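Small fridge, yellow cloth

I bought the little fridge in December, second hand, from a man called Wendell Lindqvist who was clearing out a flat above the shops on Mulcahy Road. He wanted 4 pounds more than I had in my purse and let it go for what I had. I carried it down two flights with my arms round it and got it home on the back seat with the belt across it.

It was meant for the bedroom, for milk and the odd can, so that I wouldn't have to go down to the shared kitchen at six in the morning. It did that job until spring. Then I got fed up with the hum at night and it went under the stairs with the door shut, which was a mistake. You should never put a fridge away with the door shut. When I opened it again it smelt like an old flask.

So this has been the month of getting the smell out of mini fridges. I say fridges because I have now done three. My sister has one in her spare room in Truvton, and the office has one as well, and once people know you have cleaned one they ask you to do theirs.

The method is dull. Unplug it the night before. Take everything out, including the things you think you might still eat. Put an old towel underneath for the drips. Warm water with a spoon of bicarbonate of soda in it, a soft cloth, and then a second cloth with plain water. I used to use washing-up liquid with lemon in it and all that happened was that the butter tasted of lemon.

The shelf should come out if it will come out. Wire shelves collect a sticky line where each wire meets the next one, and wiping along them does very little. I put mine in the bath with hot water and left it there while I had my tea. My sister's went in the sink one half at a time because it was too wide.

Then there are the grooves. I don't know why the inside of a small fridge needs so many ridges, but the lower part is usually full of them, and they hold crumbs and a sort of brown dust. An old toothbrush is the best thing. A cotton bud does the corners. The door is worse than the inside, with all its little dips, and it took me longer than the rest put together.
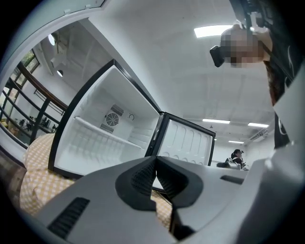

I put a tablecloth down first now, whatever I am doing. The first time I worked straight on the table, and there is still a pale mark on the wood that I have tried to get out with two different polishes. A cloth can go in the wash afterwards. It also stops the feet scraping when you turn the fridge to reach the other side, and you do end up turning it quite a lot.

The fan is the part to be careful with. If yours has a grille at the back, don't spray anything at it. I used a dry paintbrush, one inch wide, and brushed the dust towards me, then picked up what fell with a damp cloth. On my own fridge there was a good deal of fluff in there, and I suspect it accounted for some of the hum.

Leave the dial alone while you clean, or at least take note of where it was. I knocked mine round with my sleeve and spent two days with frozen milk before I worked out what I had done. My sister keeps hers marked with a dot of nail varnish, and I have since done the same.

The seal needs the most patience. Pull it back gently with one finger and wipe inside the fold. If it has gone stiff, a cloth wrung out in warm water and held against it for a few minutes helps. I looked up a new seal for mine and the shop in Brallance wanted more for it than I had paid for the whole fridge, so I kept the old one. It closes if you give it a push.

After that, the door stays open until the next day. I prop mine with a rolled-up tea towel. Please do not rush this bit. The first time I shut the door after an hour and had to start all over again at the weekend.

For the smell itself I tried a few things. Coffee grounds in a saucer made it smell of coffee and old flask. A cut lemon dried up and did nothing I could notice. Plain bicarbonate of soda in an egg cup, left in for a week, was the one that worked, and I leave a fresh one in there now and change it when I remember.

Mine is back in use, though it lives on the landing, where I can't hear it. It holds one pint of milk, some yoghurts, a jar of Mrs Hurov's pickled beetroot from next door and whatever chocolate I am hiding from myself. I have put a strip of masking tape on the side with the month I last cleaned it.

My sister's still smells faintly of onions. She says she can't smell it. I am going over again with the toothbrush when she has finished the bottle of white that is in there, and I'll take the shelf home with me and do it in the bath.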